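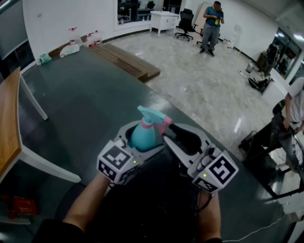 Refill Shops Should Post Their Prices by the Ounce

I have bought dish soap and floor cleaner at the refill shop in Kemeys for two years, and I still can't say whether I save money. The shelf tags give a price per pump. A pump is whatever the pump gives you that day.

The Vurlow supermarket puts a unit price under every bottle. It is small print, but it is there. Refill shops ask us to bring our own containers and wipe up our own drips – fair enough – and they should give us a number we can compare.

Atieno Waweru, who runs the counter at Plusach, told me a scale and new tags would take her one afternoon. She plans to do it in April. The other shops in town could do the same. Until they do, I will weigh my bottles at home before and after each trip and write the price on a piece of tape.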